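Chapter 3
Budgeting for a Handling Cell

Before any supplier is invited to quote, the buyer must be able to state what is to be handled. A purchase begun from a catalogue tends to fix the price early and the task late. This chapter sets out the order of work used in the Menow planning method: the goods first, then the gripper, the arm, and last the space in which they stand.

Soft goods deserve a separate line in the budget. Bags, cords and padded items change shape under load, and a finger that holds a rigid carton may need a different pad or a lower closing force.

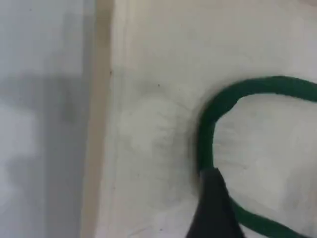
Figure 3.1 A gripper finger at a loop of green cord.

The Skuvora packing trial, to which we return throughout the chapter, allowed 27 per cent of its budget for grippers and spare fingers. The first draft had allowed far less. Packing into an open bag accounted for much of the change, as the mouth of a bag seldom stays where it was placed.

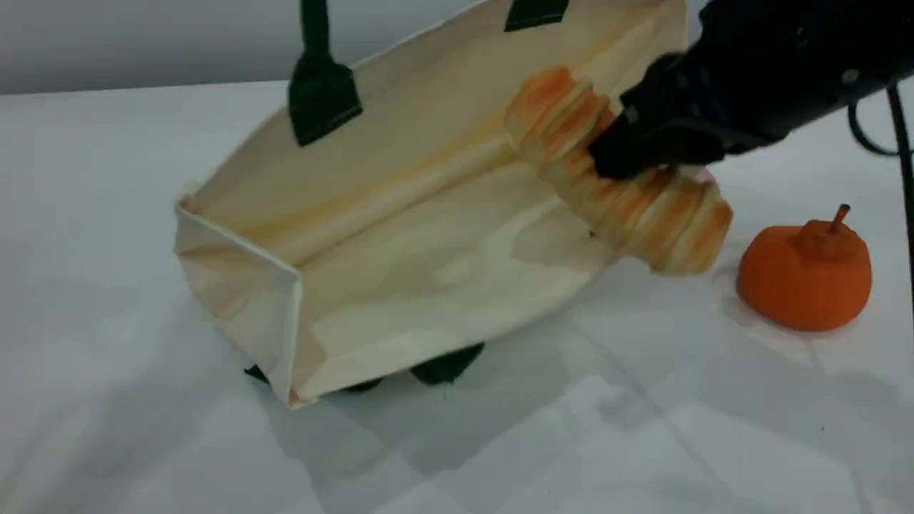

Figure 3.2 Packing work: a ribbed item held at the mouth of a canvas tote bag, with a small orange pumpkin on the table.

Floor space and furniture are often left to the end of a budget and then charged to another department. They should be costed with the machine. 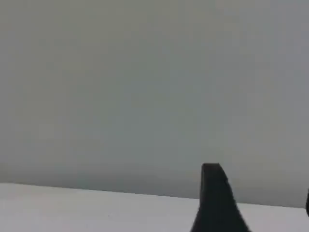

Work surfaces are cheap to buy and expensive to change once a cell has been accepted. The height, depth and finish of the table should be agreed in writing before the arm is ordered. A plain white top against a grey wall sets off a black finger clearly, and a buyer who intends to use cameras should price such finishes at the outset.

Running costs come next. The Mansilla works set aside 37 hours in the first year for staff training and more than 50 for routine upkeep

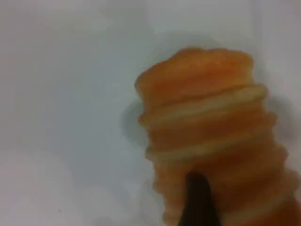

– figures that its managers later entered as fixed items in the yearly plan. Worn finger pads were charged to the same heading. Lurketti, by contrast, paid for pads out of general stores and could not say at the year's end what the cell had cost to run.

Section 3.1 deals with the statement of need.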